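Skenatus Workplace Desk
Ticket 21: Metal bin on the wooden table is extremely loud
Status: Resolved, grudgingly

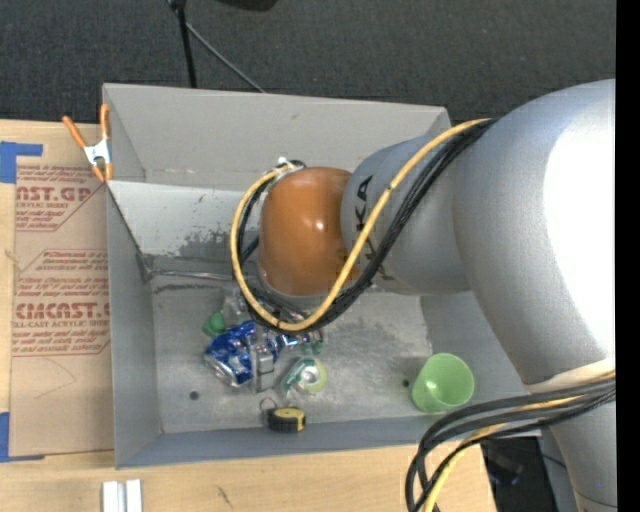 Opened by: Raymonde Desjardins
Category: Furniture and fittings (there was no category for bins)
Item: Tullik open bin, gray metal, large
Supplier: Weroteck
Priority: Medium. I tried to select High and the form asked whether anyone was injured.

Description of problem

The big gray bin makes a noise when things go into it. I understand that metal bins do this. The old one did it too, in a polite sort of way, a clunk and then on with your day. The new one rings. You drop in a single bracket and the whole bin announces it, and then there's a second noise underneath, a kind of buzz that carries on after the clunk has finished. My desk is on the other side of the partition. I take phone calls there. Last month a customer asked me if we were near a church.

I would like the buzz to go away. I can live with the clunk.

Steps to reproduce

1. Stand near bin.
2. Drop something in it.
3. Apologize to Raymonde.

Already tried

Asking people to put things down gently. It worked until lunch.
Closing the door. It's the same room, so this mostly kept the noise in with me.
Earplugs. See above regarding phone calls.

Attachments: none. I did record the sound, but the form rejects audio files.

---

Update from Yanling Qin, 10:20 a.m.

Taking this one. I went over and dropped a steel bracket in from elbow height, then a handful of plastic caps, then my keys. Raymonde is not exaggerating. The bracket is the worst. The keys have a certain charm.

First guess is the table. It's a wooden top with a metal bin sitting straight on it, so anything that hits the bin gets passed along to the tabletop, which does what guitars do. I'm going to try some padding between the two.

---

Update from Yanling Qin, 1:45 p.m.

Put a cork sheet under the bin. Repeated the bracket, the caps and the keys.

The clunk is duller. The buzz is exactly as it was. If anything it's easier to hear now that the clunk is out of its way, so in a narrow technical sense I have made the problem worse.

I also checked whether the table rocks. It doesn't. I pushed on all the corners and looked underneath for loose screws and found one elderly piece of gum, which I have left as a matter for Cleaning.

---

Comment from Raymonde Desjardins, 2:10 p.m.

Please don't test with the keys while I'm on a call. I thought somebody was being released from jail.

---

Update from Yanling Qin, 4:30 p.m.

Moved the bin onto the carpet for a while. That takes the table out of the argument altogether. Lifting it was a two-person job and I'd like it noted that I did it with Wubshet's entire shipping team watching and one of them helping.

On the carpet: clunk much softer, buzz still there. So the table is innocent, and so is the cork. The buzz belongs to the bin.

Put it back on the table. Kept the cork, having already cut it to size.

---

Update from Yanling Qin, next morning, 9:05 a.m.

Went around the bin knocking on it with my knuckles like someone buying a melon. Results, in case the next person needs them:

Back wall, high up near the rim: flat thud.
Back wall, near the scuff: the same thud. The scuff is cosmetic, leave it alone.
Sides: slightly higher thud, nothing after it.
Sloping panel inside, below the back wall: there it is. Buzz.

I pressed the flat of my hand against the sloping panel and had someone else drop the bracket. No buzz. Took my hand away, and it buzzed. Did this 5 times, partly for rigor and partly because it's satisfying to be right about something by then.

So the panel is vibrating against whatever it's resting on behind. The current solution is for me to stand there with one hand in the bin during business hours. I have other tickets.

---

Comment from Raymonde Desjardins, 9:20 a.m.

I would accept the hand.

---

Update from Yanling Qin, 11:40 a.m.

Called Weroteck. They were pleasant and asked if the bin was level. I said yes. They asked if it was being used for its intended purpose. I said we were putting things in it. They put me on hold to check.

What I got out of the call, minus the hold music:

They don't have a buzz on record for this bin.
They'd exchange it if we send it back in the original packaging. I know for a fact that the original packaging went into the recycling, as I'm the one who jumped on it.
The person on the phone suggested a strip of felt tucked behind the panel and said, off the record, that they'd do that before paying for freight. I'm putting it on the record here.

---

Update from Yanling Qin, 3:15 p.m.

Felt ordered from Wubshet in the same batch as the chair glides, so it's free as far as this ticket is concerned. Adhesive on one side, charcoal colored, which happens to match the carpet. It'll be behind a panel where no living person will see it.

There's also that patch of worn finish on the slope. Raymonde asked if it was part of the fault. It isn't. It's a surface thing and makes no sound. If anyone wants it touched up, please open a new ticket, preferably assigned to somebody with a steady hand and low standards.

---

Update from Yanling Qin, following morning, 8:50 a.m.

Felt is in. Method, for the file:

Clear the bin completely. Check again, there's always a washer.
Wipe down the contact area with a dry cloth.
Ease the strip in behind the sloping panel with a plastic putty knife. A metal one will scratch, and will also make you feel you've learned nothing.
Press along its length and hold for a minute.
Run the test set.

Result: bracket gives a clunk and stops. Caps patter. Keys are a disappointment now.

One short strip wasn't enough, by the way. The first left a faint rattle toward the left end, so there are 2 in there. If it comes back, check the left one first.

---

Comment from Raymonde Desjardins, 11:30 a.m.

Confirming the buzz is gone. Took three calls this morning and no one brought up religion.

I can now hear the vent over the copier. It ticks. Should I add that here or start a new one?

---

Update from Yanling Qin, 11:32 a.m.

New one, please.

Closing this. Cork stays under the bin, felt stays behind the panel, leftover felt is in the top drawer of the supply cabinet in an envelope marked BIN.

Resolution code: Repaired on site
Parts used: felt strip, adhesive, 2; cork sheet
Related tickets: vent over copier, ticking (opened by R. Desjardins, 11:34 a.m.)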